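ok so I did the no-dryer summer and a bunch of you asked how it went, so here's the whole saga. settle in, it's long

background for new people: the dryer in our building in Cesstead costs a fortune per load and takes two rounds to dry anything thicker than a T-shirt. in June I sat down with my bank app and added up a year of laundry card refills. 749 dollars. on hot air!!

so I quit. cold turkey. bought a folding rack from Vositz (the wide one, with the wings) and strung a line across the balcony

first week was a mess. I hung everything way too close together and it all smelled like a basement by dinner. if you take one thing from this thread: leave gaps. a hand's width between shirts, more for towels

towels. let's talk about towels. yes they get crunchy. I know people who say they like it, and I'm happy for them. what helped me was snapping each one hard a few times before hanging and again when it comes down. it also scares the pigeons off the railing, so that's a bonus

half a cup of white vinegar in the rinse helps a little too. I've gone back and forth on whether I'm imagining it, but I keep doing it

sheets were the thing I dreaded most and they ended up being my favorite. fold them in half over the line, clip the corners, go have lunch. in July they were done before I'd washed my plate

socks I still hate. socks are the worst. there's one of those round hanger things with all the little clips and I refused to buy it for weeks because it looked silly. then I bought it. it does look silly — I use it every single wash

someone asked about detergent. I switched to the Trilon unscented because the flowery one I had got really strong once stuff was drying indoors. also I use way less than the cap says. less soap, less stiffness, at least on my clothes with our water

OK JEANS. so many of you asked about jeans. wash them inside out, cold, zipped up. when they come out grab the waistband and give them a good shake, then pull along the seams with your hands, all the way down both legs. do this while they're wet or you'll get those weird ripply side seams

hang them by the waistband with the legs down, pockets pulled out if you can stand how it looks. the waistband takes forever, so flip them once. I start mine at 8 in the morning and by late afternoon they're ready to fold on a decent day

and no, they don't shrink! I have a pair that used to fight me every time they came out of the dryer and now they just... fit. that alone might be worth it

rainy weeks: this is where I nearly gave up. we had a stretch in August where nothing dried and I had a rack in the shower, a rack in the hall and shirts on every door knob. I finally put a cheap box fan in front of the rack on low. total game changer, everything done overnight

don't put the rack against the wall like I did though. I had a damp patch behind it and spent a whole morning scrubbing paint. middle of the room, window cracked, fan on

folding: I do it on the bed the second stuff comes off the line. if it goes in a chair it lives in the chair. jeans in half, leg on leg, then thirds. shirts I roll. fitted sheets I ball up and hide in the closet like everyone else

money part, because I know that's why some of you are still reading. with the rack, the line, the fan and the dumb sock thing I'm still on track to save up to 300 dollars this first year, even counting a few emergency dryer loads (guests, a comforter, one stomach bug we won't discuss)

things I'd buy again: the rack, the fan, good clothespins. the Geagea ones with the wide grip haven't snapped on me yet. the dollar store bag I got first lost half its pins by July

things I wouldn't: the retractable line. it sagged so low my shirts were sweeping the balcony floor. plain cotton rope, tied tight, is better and cheaper

will I keep it up in winter? I think so?? the air in here gets so dry once the heat's on that wet laundry might even help. ask me again in January

ok that's it, I have a load to bring in. drop your sock solutions below, I'm begging 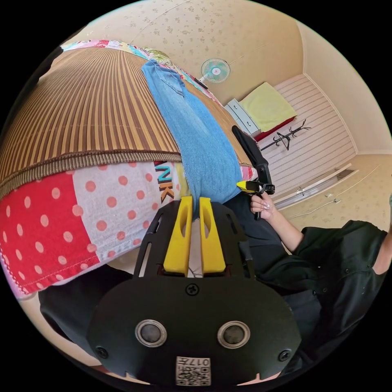
folded jeans on the bed, chair avoided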